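Chasing a Gripper That Lets Go of Memory Sticks Too Early

Filed under: Fault finding, Darnisia bench notes

If your arm has started dropping RAM modules on the way to the slot, welcome! This is one of my favorite faults, because it looks like a vision problem, smells like a software problem, and in our case was a cable. The Darnisia cell spent most of September throwing error 1701 (grip lost) and I went down every wrong path first so you don't have to.

What you'll need

A PC you don't mind sacrificing, a dead memory module for practice, a small flashlight, hook-and-loop ties, and your controller log open on a second screen. We run Joven for logging, but anything that timestamps the finger position will do.

Before you reach in

Press the emergency stop, then unplug the PC from the wall and hold its power button for 5 seconds. Do both, every time. A gripper that has lost its position signal can close the moment the signal comes back, and it will not care that your thumb is there. I got a good pinch this way and I had only paused the program. Pause is not a stop!

Step 1: Find out where it lets go

Run the pick and place with the dead module, at slow speed, 12 times. Write down the arm pose at each drop. If the drops are scattered all over the path, suspect worn finger pads or low grip force, and try new pads first. Ours were bunched up. Out of 12 runs we had 8 drops, and all of them came as the wrist rolled to line up with the slots.

Step 2: Rule out the camera

Turn off visual correction and drive to taught points only. Same drops? Then the camera is innocent, whatever your coworkers say. I lost a whole afternoon recalibrating mine before trying this, and the calibration had been fine all along.

Step 3: Move the wrist with nothing in the fingers

Keep everyone outside the cell. Close the gripper on air, roll the wrist slowly from one limit to the other, and watch the finger position trace. It should be a flat line. Mine had lovely sharp spikes in it, and I may have cheered out loud.

Step 4: Check the cable

Emergency stop again. Look along the gripper cable with the flashlight, especially where it bends near the wrist. Ours had been tied down tight at both ends, so each roll tugged the plug a hair out of its socket. Cut the ties, reseat the plug until it clicks, and leave a loose loop long enough for the full roll in both directions. Then do the camera cable too while you're there.

Step 5: Change what happens on a lost signal

Fixing the cable cures the drops, but please go one further. Our Adow controller was set to reopen the fingers and retry on 1701, right over a motherboard. Change it to hold position and wait for a person. A module falling flat on a board is annoying; one falling edge-first into a CPU socket is a new board.

Step 6: Bring it back in stages

Repeat the empty roll from step 3, then the slow runs above a bare tray, and go over the real case last. Stop high above the slots on the first pass and check that the fingers are lined up before you let it go any lower. Keep one hand on the stop button. 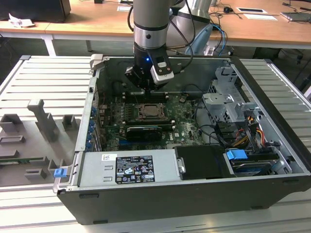 Once the slow runs are clean, raise the speed a little at a time and keep the trace running. If a spike shows up again, go back to the cable and give it more slack before you touch anything in software. I've since added the empty roll to our morning startup, and it takes less time than filling the kettle.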